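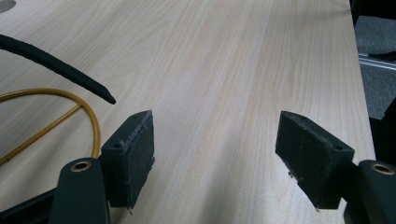

The pale table, grain running on the diagonal.

So the table is staying. I've gone back and forth on this since April, and anyone who has had coffee with me in that time has heard both sides of the argument more than once (sorry, Ifeanyi), but I've made up my mind and now I get to write about it.

Some background for anyone new. When we moved to Bemham I had a big dark table that came from my aunt, and I loved it, and it ate the room. You'd walk in and there it was, like a parked car. I sold it to a very nice couple who needed three people to get it down the stairs, and then for weeks I worked off the kitchen counter and an ironing board. I do not recommend the ironing board! It's the right height for nothing.

I wanted something light. I had a picture in my head of a color somewhere between oatmeal and the inside of an almond, and I looked at so many tables that they started to blur together. Everything was either orange or gray. The orange ones glow at night under a lamp and the gray ones make your lunch look sad. I found one at a showroom out past the ring road that was almost perfect, and the tag said $1,193, and I laughed out loud in front of the salesman, who was gracious about it.

Then Sivaprasad Achari, my neighbor from the old building, sent me a listing from Starkutlow, a secondhand place I'd driven by a hundred times and always assumed was a tile store. The model is called the Joseph. I don't know who Joseph was. It was $243 and they'd hold it until closing, and I was in the car before I'd finished reading the message.

What got me was the grain. It's fine and straight, lots of thin lines all going the same way, and the color moves around between beige and cream with a little bit of pink in it. I was worried about the pink. I grew up in a house with a pink bathroom and I have feelings about it. But it's faint, and it comes and goes depending on where you stand, and by the second day I'd started to like it best of all. In the morning the whole top goes creamy, and late in the afternoon it warms up and I find myself just sort of petting it while I'm on the phone.

Getting it home was its own adventure. It fit in the back of Ifeanyi's wagon with the hatch tied down and my knees up against the dashboard, and we took every corner like we were carrying soup. The legs come off, thank goodness. One of the bolts had been put in crooked by somebody before me and it took the better part of an hour and some bad language to get it seated again. It still squeaks if you lean on that corner. I lean on the other corner.

Now the part where I wavered. A light table shows everything. Crumbs, pencil marks, the ring from a mug you swear you put on a coaster, little bits of lint that on my aunt's table would have simply vanished forever. For the first couple of weeks I was going around with a cloth like a waiter. I had a serious conversation with myself about whether I was a light table person at all, and I even took a photo for a resale listing. I got as far as typing the measurements, 167 centimeters on the long side, and then I closed the laptop and made toast. I ate it at the table.

I've settled into a routine since then. I wipe it down with a damp cloth at night and go over it with a dry one right after, always along the grain, and for anything stubborn I use a bit of the Zelix soap that came with the apartment. (I found half a bottle under the sink. I've since bought more, so I suppose their plan worked.) Try it on the underside first if you're going to copy me. I didn't, and I got away with it, and I held my breath the entire time.

I've also quit leaving things on it overnight. With the old table I had a permanent pile on one end, mail and chargers and a jar of buttons, and I'd eat in whatever space was left. I have a drawer for all that now. The drawer is a disaster, and I'm not going to show you the drawer.

It gets used for everything else, though. I cut out a whole dress pattern on it last month and had room to spare, and dinner for six works if nobody needs their elbows. We did a puzzle with 1,000 pieces on it too, mostly sky, and I can report that pale blue pieces on a pale tabletop are very easy to lose track of. We found the last one in the fruit bowl.

Next up are chairs. I have four and none of them match, and I can't decide if that's charming or if I've just been telling myself it's charming. I'm leaning toward painting two of them dark green. If you've painted chairs and lived to tell about it, leave me a comment and tell me what primer you used, and if the seats stayed sticky, because mine always do.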